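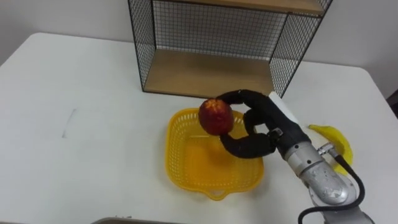 Head camera, apple held over the left part of the basket. Banana on the table partly behind the arm housing.

Saturday, September 4, 2021. Stomley room, pick-and-place, head camera against fixed camera.

Purpose of the day: find out whether the policy trained on both views still does the job when it only gets the head view. Căpraru's note from last month claims the fixed view adds nothing once there are enough demonstrations. I didn't believe it, and I half believe it now.

Setup as in the last entry. White desk against the wall, mesh shelf at the back, yellow basket in front of the shelf. Two objects, apple and banana. Task is object into basket, hand opens, arm goes back to rest. Desk height not touched. If anyone changes it, write it on the sheet by the door, as the table plane in the Zekevov config is typed in by hand and will not follow.

Training data: 200 demonstrations with both cameras, and the same 200 with the fixed view blanked out. Same seed, same number of steps, last checkpoint taken in both cases. I did not pick the best checkpoint. We did that in the spring and it made the comparison worthless.

Trials were 8 per object per policy. Start positions from the printed grid, but the grid comes off the desk before the policy starts. Last time it was left on and the policy seemed to like the grid lines more than the fruit.

Apple, both views: all 8 in the basket.
Apple, head only: all 8 in the basket. Grasp looks the same to me, fingers over the top and thumb underneath. Slightly slower on the way down.
Banana, both views: 6 of 8. Both failures were pushes, the fingers touched the near side and shoved it towards the shelf.
Banana, head only: 6 of 8 as well, but the failures are of another sort. The hand closed early, above the banana, and then carried nothing to the basket and opened over it quite calmly.

So the totals match and the behaviour doesn't. I would not put the totals in the Hiltent report without the breakdown.

My guess for the early closing: in the head view the forearm and wrist housing cover a good part of the right side of the desk, and once the arm comes in from that side the banana is partly behind it. The policy has to remember where the banana was, and with one frame of history it can't.

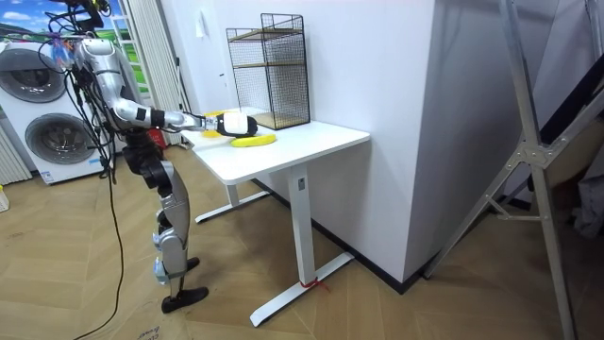 From the side there is a clear line to the space between gripper and desktop, so height is easy to judge. The head camera looks down over the arm and has much less to go on. I think that is what the second view is buying us, height over the object in the last part of the reach. It would also explain why the apple doesn't care. It stands up well off the desk and can be gripped from a fair range of heights. The banana lies flat and can't.

Checked one other thing while the arm was at rest. Replayed the failed head-only banana trials through the two-view policy offline, with the recorded fixed video put back in. Predicted closing moves later in both. Only a replay, so I am not leaning on it, but it goes the right way.

Calibration checked before the first trial and after the last, no drift worth writing down. One trial repeated after a dropped connection to the hand. The repeat is the one counted and the aborted run is kept in the log folder under "void".

To do:
- head only with longer frame history, banana only, same grid
- banana turned end-on to the robot, both policies
- fixed view only, for completeness
- ask Căpraru which objects were in their set. If they were all round, that settles most of it.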